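**Review: the Clultero wrist camera kit, after 1,052 recorded examples**

I bought this kit in February with money from our small lab budget, and I have waited to write until we used it for real work. Our group teaches a humanoid to pick up things from shelves and from the floor. For this we need many examples, each one recorded while a person guides the robot from a distance. Before, we had only the head camera, and the hand often covered the object exactly when the grasp began.

**What is in the box**

Two small cameras, two clamps, 4 straps of different length, one USB hub and a printed guide. The guide is short but clear. The clamps have rubber inside and they did not scratch the arm. I would like a longer cable; the one supplied reaches the hub only if you put the hub on the upper back.

**Mounting**

The first time, Cheng-en Chiu and I needed a full afternoon. Now it takes me seven minutes for both arms. The difficult part is the angle. If the camera looks too much along the forearm, you see the palm and lose the fingertips when the hand opens. We made a small mark on each clamp with paint, so we can return to the same position after cleaning. I recommend this to everyone, because a model trained on one angle becomes noticeably worse with another.

**Recording**

The Ziretti software starts both wrist streams together with the joint values, and in this it is better than Pomau, which we used last year. With Pomau I had to align the files by hand and I made mistakes. Ziretti writes one folder per example and asks for a label at the end: good, bad or unsure. Lai-ching Su does most of the guiding and she wanted a foot pedal for this label, as her hands are busy with the controllers. There is no pedal support yet. I wrote to the company on a Monday and received a polite answer, but no date.

Picture quality is fine in daylight. In the evening there is some noise in dark areas, and black fingertips in front of a dark object are hard to separate. On our gray carpet they are easy to see. 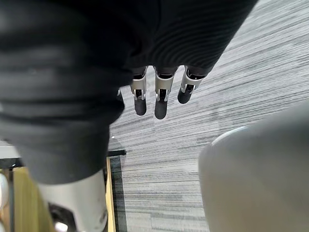
Another point is clothing. Our robot wears a dark fabric cover, and in some arm positions the cover takes a large part of the view and hides the knuckles. We kept these examples in the set, as the same thing will happen when the robot works alone. Rochelle Bright prefers to remove them and trains her own version without them. In her first test the results were slightly better for shelf tasks and worse for the floor, so we have not decided.

**Problems**

One clamp screw became loose after 5 weeks. The hub gets warm in long sessions, and twice it lost the left camera without any warning on the screen. Please check the preview between examples, or you may record a whole hour with one stream missing.

**Rating**

I give 4 stars of 5. For a group which already has its own recording program, the cameras alone are enough, and the shop sells them separately.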